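3.2 Padlocks and labels

The review covered the locks issued at the Flelbridge site, where lockout hardware had been bought in small lots over several years. The store held 662 padlocks at the start of January. Of these, 200 were set aside for a check of labels and serial numbers. Most had a plastic body with a printed front label and raised lettering molded into the sides.
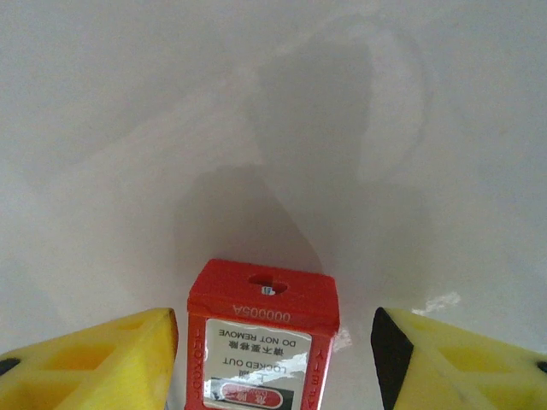 Figure 4. Red lockout padlock with a "DO NOT REMOVE" and "LOCKED OUT" label in English and Chinese. Serial number 000005A.

Labels were read by one person (Annelies Verstraete) under ordinary room lighting. A label was scored as readable if the main warning line could be made out at arm's length. Glare was noted separately, and a lock could be readable and still carry a glare note. Nearly 400 notes were entered for the whole set, many of them on minor wear.

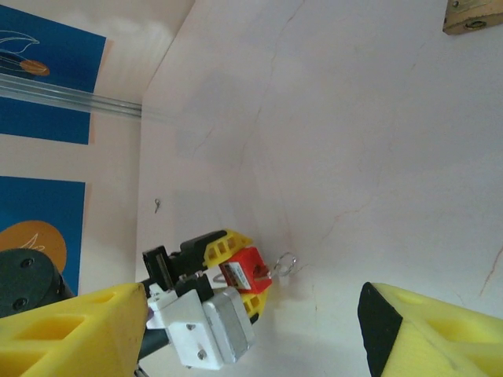

Storage between jobs was handled differently by the two crews. The Prins crew used a shared box, and the Clititz crew hung each lock on its own peg. Color helped in both cases: a red body with a white label is easy to pick out beside a pale surface, even when the wording is too small to read. Locks kept in the box had more scratched labels, and 14 had to be relabeled.

Keys were logged in the Workar register by serial number. Two entries had no matching lock and were left out of the counts. 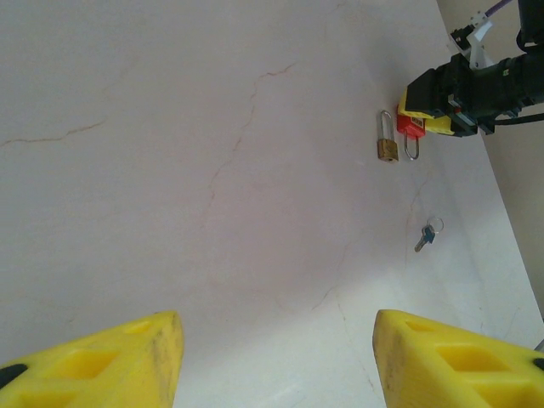
Should a worker's lock open with anyone else's key? Each lock on this site is issued with its own key, and the worker who fits the lock keeps that key until the job is finished.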